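I finally made it to the open day at the Stamatopoulos ceramics works in Sedamport, after missing it two Octobers running (once for a cold, once for a wedding). I'm so glad I went! The gates opened at 10 and I was there at a quarter to, eating a cheese roll against the fence with a bunch of other early birds.

They take you round in groups of 14, and mine got Sunil Sheikh, who runs the glaze room and talks with both hands. We started at the clay store, where the deliveries come down from Wovholm by truck. It smells like a basement after rain, and I mean that kindly. Then the throwing room, which was my favorite. One of the potters made a pitcher while chatting to us over her shoulder, pulled the spout with one finger, and went straight on to the next.

The kiln hall is warm even by the door. There are 6 kilns, and the biggest, an old Deninero, takes up to 600 mugs at a time. Sunil let us peek at a load waiting to go in, all chalky pink, and said the pink turns dark green in the firing. I'd never have guessed. A kid in our group asked whether they ever explode, and we got a long and very happy story about a teapot with an air bubble in it.

Glazing was quieter. You dip, count to four, lift, twist. I had a go on a test tile and got a big drip down one side, so it's going on my windowsill drip side in.

Lunch was soup in the yard, tomato or leek, then the seconds shop. I bought two bowls and a butter dish with a wonky lid. Go early if you want plates, they were down to saucers by 2.

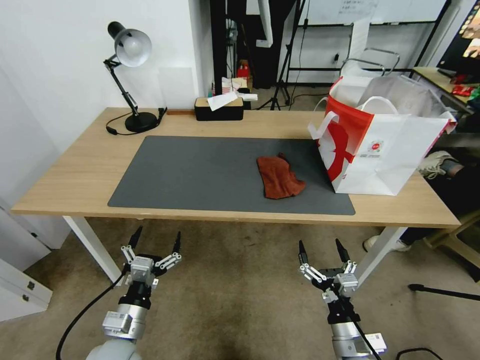

Indoors, later on.

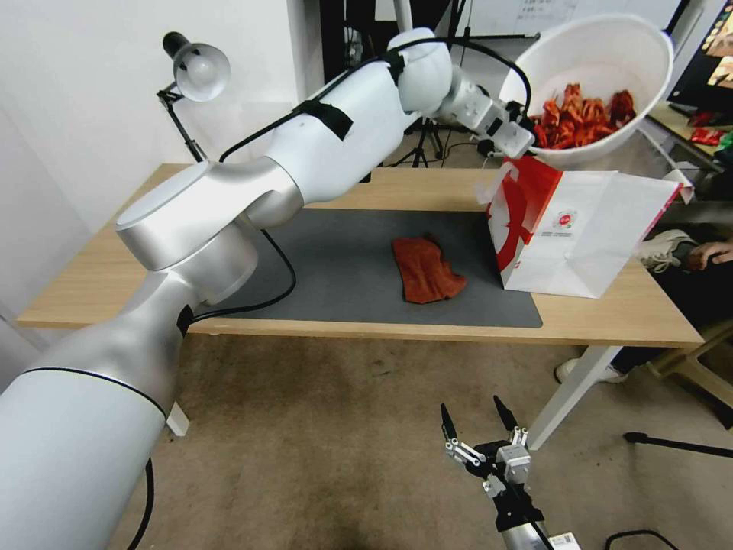 Do you have to book ahead for the kiln hall?

The kiln hall is part of the regular tour, so you just put your name down at the gate when you arrive. Morning groups fill up first.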